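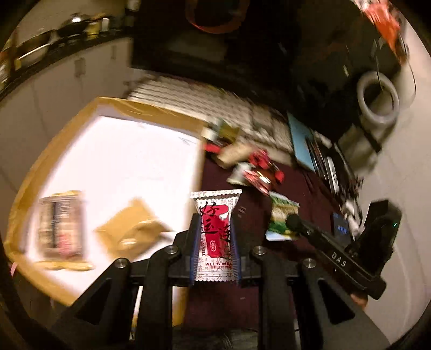

Search this forum

Chewing gum after bowel surgery
4 replies

fathima_p: My father had a colon resection at Nusholm on August 30, 2022. The nurse told him to chew gum 3 times a day so the bowel wakes up sooner. Is this common?

rotich_f: Yes, my ward in Juvcombe did the same.

Nandden18: I don't agree. I chewed for six days and had only more gas.

rotich_f: One person is not a study. Please ask the surgeon first if he has dentures.

fathima_p: He has. I will ask.

2 shares
We use cookies. Accept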